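What I Learned About Tidying a Bedroom From a Robot Open Day

If you read this page regularly you know I will go anywhere for a cleaning tip, and last month it was the spring open day at Kadeo, over in Parkstead. They are teaching a robot to pick up after people, and I wanted to see how it goes about a messy bedroom (mine could use the help!). I came home with a notebook full of tips for those of us still using our own two hands.

Kadeo has a room set up with a bed, a nightstand with a brass lamp, a blue sofa and carpet, and the job on the day was litter on the floor. Snack wrappers, a little plastic bottle, a flattened brown paper bag — pretty much what I find in my son's room on a Sunday night. We stood at the back and watched two white arms get on with it. 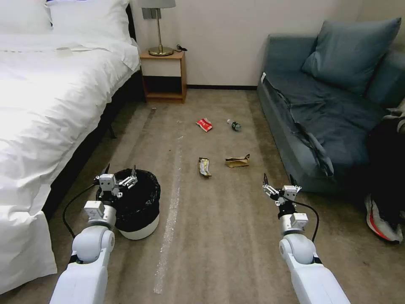
I had a nice long chat with one of the engineers afterward, and she told me they plan the whole job around the trash can. I have been doing it backward for years, walking each wrapper to the kitchen one at a time and getting distracted on the way (usually by the refrigerator). So now I do it like this.

Take the can to the mess

Pick up the bedroom trash can and carry it with you. Hold it in one hand, tip the opening a little toward where you're working, and use the other hand for picking up. It feels silly for the first minute and then you wonder why you ever did anything else.

Fold the liner well over the rim

A bag that only just reaches the edge will slide down the first time something heavy goes in. I fold mine over by a good 3 inches and keep 4 spare bags flat in the bottom of the can, under the one in use. When you pull out the full one, the next is right there.

Floor first, fabric second

I used to start by making the bed, and then I'd drag the comforter over whatever was lying next to it. Clear the carpet before you touch the bedding or fold the throw on the sofa. Crumbs and all! You can shake the blankets out after that and vacuum once.

Look at the bottle before you toss it

Plastic bottles go in the recycling here, so I leave them for last and carry them out together. Put the cap back on if your town takes them that way. Ours does, but my sister's doesn't, so check.
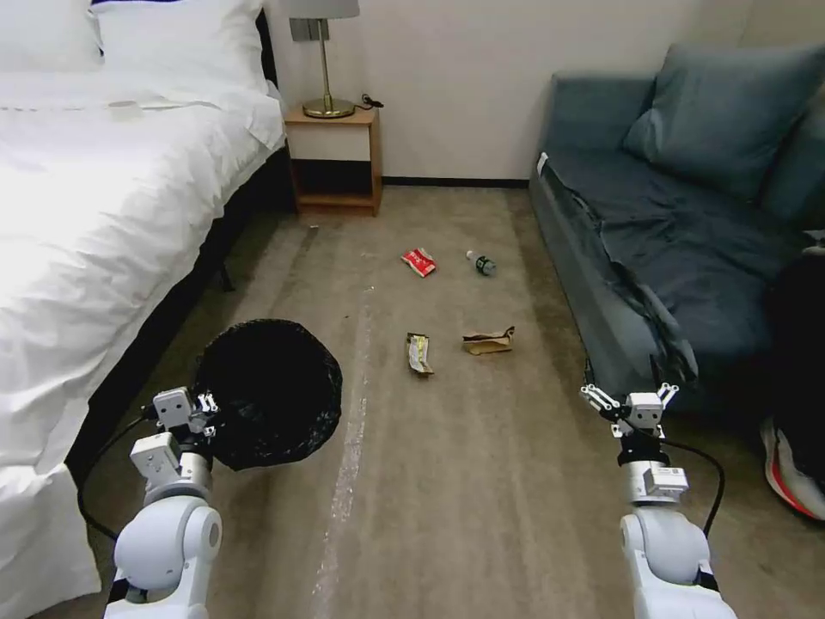 Shoes and bags are not litter

Leave them where they are on your first pass. If you stop to put away every sneaker you'll be in the closet for half an hour and the wrappers will still be on the rug. I do a second lap with a laundry basket for anything that belongs to a person.

The open days run again in the fall and parking is easy if you come in from the Ferrand side. Wear comfortable shoes — there's a lot of standing. Next time I'll be writing up my friend's trick for getting candle wax out of carpet, which I've tried twice now and love.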